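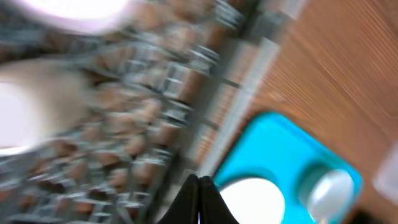 Unidad 4. Orden y recogida de la mesa

La presente unidad corresponde al módulo de organización doméstica del centro Asosum y se imparte en el aula de prácticas de Drandthorpe. Su objeto es la mesa de uso diario: qué se retira, en qué orden y dónde se deposita cada cosa. El alumnado deberá haber leído previamente el cuaderno de Joubert, capítulos primero y segundo.

Se distinguen dos clases de soporte. La bandeja de borde elevado reúne las piezas que van a trasladarse juntas y retiene los restos menudos, como granos o migas. El recipiente abierto recibe envoltorios y papel usado. Conviene fijar el lugar de ambos antes de comenzar y no modificarlo durante el ejercicio.

Los cuencos se toman por el borde y se vacían antes de levantarlos. Un cuenco grande no debe apoyarse sobre el labio de la bandeja, pues puede volcar.
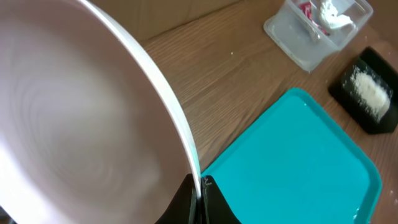 Jae-hoon Min objeta que en una mesa pequeña resulta preferible retirar primero la bandeja y dejar el cuenco para el final, ya que así queda libre la superficie de apoyo. La observación es admisible siempre que la bandeja esté vacía; en caso contrario se mantiene el orden general.

Terminada la vajilla, se procede con los desechos. El papel arrugado y los envoltorios metalizados se depositan en el recipiente sin comprimirlos, para facilitar su separación posterior. Los platos que admitan la posición vertical se colocan en el escurridor.

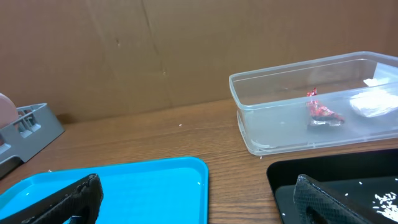

Última modificación de esta página: marzo

Ejercicio práctico. Cada participante recogerá una mesa completa y entregará una relación escrita de los pasos seguidos, con una extensión máxima de 300 palabras. La ficha se solicita en secretaría con la referencia Liteck 875. El ejercicio representa el 80 % de la calificación de la unidad; el resto corresponde a la asistencia.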